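Speaker notes: Choosing a kitchen countertop you can live with
Evening talk, Gandar home renovation series
Starts at 7 in the evening. Water and sample tiles on the side table.

Opening (stand, no slides yet)

Good evening and thank you for coming. My subject tonight is the countertop. Many people spend months on the cabinets and then choose the top in one short visit to a showroom. I did the same in my first apartment, and I regretted it for as long as I lived there.

I want to speak mostly about daily use. Prices I will mention only once, because they change quickly and depend on the region. Please ask questions when you have them. You do not need to wait for the end.

Part 1. Light or dark?

Ask the room: who has a dark top at home? Let two or three people answer. Usually somebody complains about crumbs.

Last winter I collected answers from 116 households that had changed their countertop. The most frequent complaint was about the color, and the stains came after it. People had seen a small sample under strong shop lights and then put a large surface into a kitchen with one north window.

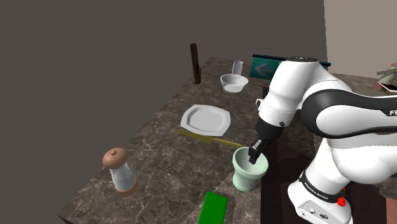 Color must be judged together with the wall, and with the hours when you cook. A sample which looks rich at noon can look almost black at 6 in the evening. Dark brown is a special case. When the stone has thin cream and tan veins, like this top, the eye has something to follow and the surface does not become one heavy block, even near a dark wall. Without veins I would be more careful. The veins also help with small marks, which are easy to see on a plain dark surface. Ask the supplier to show you the full slab, and look at it from the height of your own eyes.

(Pass around the three Cistitz samples: honed, polished, brushed. Ask people to touch them with a dry finger and then with a slightly oily one.)

Part 2. Marble and acid

Go slowly here, it is the part where I get the most questions.

Marble is mainly calcite. Calcite reacts with acid, so lemon juice, vinegar, wine and tomato leave a dull mark. We call this etching. It is a different thing from a stain. A stain is color that went into the stone; an etch is a change of the surface itself. A sealer helps against stains and does very little against etching. I repeat this sentence twice when I speak, please remember to do it.

On a honed finish the etching is harder to notice. On a polished one you will find the ring from a glass when the light comes from the side. Some owners like this and say that the top gets a history. Other owners cannot sleep. You should know which type you are before you sign.

Part 3. What stands on the top

Pots, cups and bowls are part of the picture in a kitchen, and we often forget them when we plan. Take one or two pieces that you use every day to the showroom. Put them on the slab.

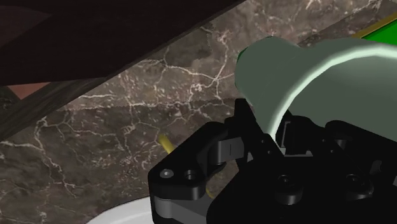 Pale mint rim and gray-green body against brown marble.

Soft greens go well with warm brown stone, and white can look hard next to it. I learned this at the Chamoun showroom, where they keep a shelf of ordinary dishes for the customers to try. Heavy iron pans are another matter. Lift them, do not pull them. The foot of a ceramic pot is sometimes unglazed and rough, and it can scratch marble. Felt pads are cheap.

Part 4. Edges and the budget

A sharp square edge looks modern and chips more easily. A small rounding is enough to help. For the Roltano kitchen we paid 238 per meter for the edge work only, and the owners had not expected it. Ask for this line separately in every offer.

Check also the overhang. Too short, and water runs down the cabinet doors.

Questions (20 minutes)

If the room is quiet, begin with the one about hot pans: always use a trivet, also on stone. Then the one about cleaning: mild soap, soft cloth, no vinegar.

Collect the samples before people leave. The brushed one is on loan.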